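El recibo del agua subirá en octubre y el contador nuevo lo pagará el vecino

23/03/2009 | 19 comentarios | Compartir (7)

La concesionaria Flidico presentó ayer en el salón de actos de la biblioteca su plan para cambiar los contadores de agua de Adamczyk, con la promesa ya conocida de que los abonados acabarán pagando menos. De momento lo único seguro es que pagarán más. La cuota fija subirá en octubre y cada hogar abonará además 125 euros por el aparato, que se instalará quiera o no quiera el titular del contrato.

Según la empresa, el nuevo modelo, fabricado por Dedex, detecta fugas que los actuales dejan pasar. El dato sale de una prueba realizada en 362 viviendas del barrio de Dreleck. Preguntada por la duración de esa prueba, la portavoz de la compañía, Henrike Wendt, habló de «un periodo suficiente» y remitió a un informe que todavía no se ha publicado. Tampoco aclaró quién lo ha redactado. 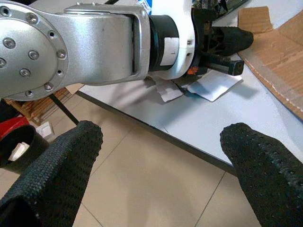 Conviene recordar que hace siete años se anunció una renovación parecida, entonces de las tuberías del casco viejo, y que también iba a abaratar el recibo. Las obras terminaron tarde, el recibo no bajó y dos calles siguen sufriendo cortes cada verano. Wendt sostiene que aquello correspondió a la gestora anterior y que las comparaciones «no proceden». Buena parte de los directivos, sin embargo, son los mismos.

El ayuntamiento, que debe autorizar la subida, se limita a decir que estudia la documentación. No ha explicado por qué el cambio no sale a concurso ni por qué el precio del contador se conoce antes que el contrato con el fabricante.

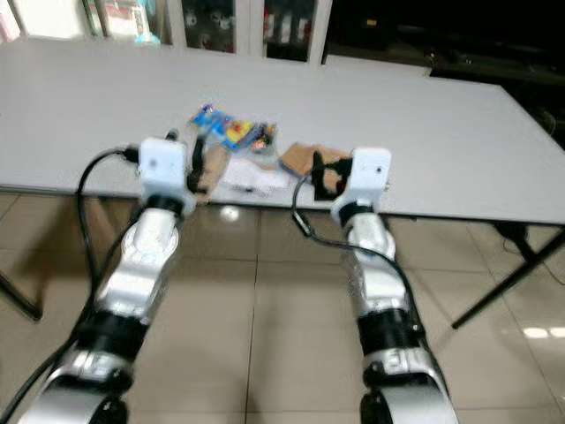

Yesenia Lozano, portavoz de la asociación de vecinos de Dreleck, vive en uno de los portales donde se hizo la prueba. Cuenta que su factura subió en los dos primeros recibos y que, cuando reclamó, le contestaron que antes pagaba de menos. «Puede que tengan razón, pero que me enseñen las lecturas», protesta. Las pidió por escrito y sigue sin respuesta.

Flidico asegura que habrá facilidades de pago y un descuento para pensionistas, cuya cuantía no está fijada. El plazo de alegaciones se abrirá cuando el pleno admita a trámite la propuesta. La empresa, mientras tanto, ya ha empezado a enviar las cartas con la fecha de instalación.

Compartir esta noticia | Ver los 19 comentarios

Noticias relacionadas
Nuevo corte de agua en el casco viejo, el segundo en un mes
El pleno aplaza otra vez la tasa de basuras
Vecinos de Dreleck piden una parada de autobús junto al ambulatorio
La piscina cubierta seguirá cerrada hasta nuevo aviso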